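Went to the open day at Plullora yesterday. They collect demonstrations for household robots and this year they let visitors in to see how it gets done. Some notes while I still remember them.

The office part is what you'd expect. Desks, a row of chargers, a wall screen with upload totals. The interesting part is that most of the work happens in ordinary apartments. They split us into groups of 12 and walked us over to one.

Our guide was Ulla Kristiansen. She runs scheduling and she also does a lot of the collecting herself. She said she'd rather answer questions than give a talk, so that's how it went.

The task on the schedule was folding a jacket on a bed. People do it with hand-held grippers, each one with its own camera. No robot arm in the room at all. The arm comes later, at Kondum, where they train on the recordings.

I asked why a jacket. Ulla said T-shirts and towels are well covered by now and puffy things aren't. A puffer springs back when you let go of it. Sleeves are the worst part, in her opinion.

Each recording is one attempt. If you mess up, you keep going and recover if you can, and the clip gets tagged as a recovery. Those are worth keeping. Only the ones where somebody drops a gripper or walks away get thrown out.

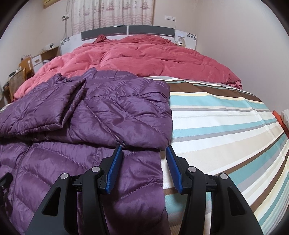
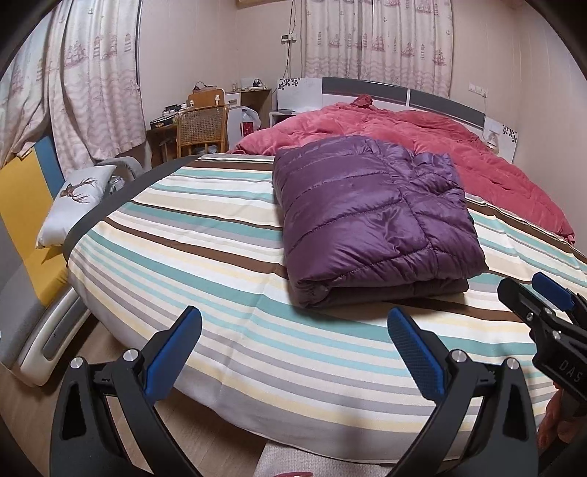 Purple puffer jacket on the striped bed, seen from the gripper cameras.

They let us try it on a spare jacket. I got one sleeve in and then lost it twice. You can't feel the fabric, so you have to look at the fingertips the whole time. My wrist was tired after 4 tries.

The wide lens takes getting used to as well. They showed us playback on a tablet and straight stripes come out curved. Ulla said new people keep trying to "correct" for it by tilting their hands, and she has to tell them to stop.

Somebody asked if they tidy up before recording. Only enough to be safe. The beds, blankets and furniture stay however the household keeps them, and the model is supposed to deal with it. They have 139 rooms on the list so far and want more before November.

Households get paid per session and they can ask for a clip to be deleted. I asked how often that happens. She said it's rare, and it's usually somebody's mail lying on a table.

Ho-yin Kong from the review team joined us back at the office. Reviewers watch every clip at double speed and mark where each step starts and ends: reach, grip, fold, release. He had a queue of 308 clips open when we sat down with him.

His main complaint was pace. People who are good at it get too fast, and then the two hands drift out of view of each other. He sends those back with a note. Slow and a little clumsy is easier to label.

A woman in our group asked what happens when two reviewers disagree about where a fold starts. A third one decides. He said "release" causes more arguments than anything else, because fabric keeps settling after the fingers open.

We also got a short look at the Drirura software they use for syncing left and right. Mostly timelines. It crashed once and they restarted it and carried on.

No live robot demo, which a few people were annoyed about. The invitation did say so. If you want to see an arm fold something, Kondum has its own visitor day and you have to sign up separately.

Whole thing ran a little over two hours, coffee included. Bring your own water for the apartment part.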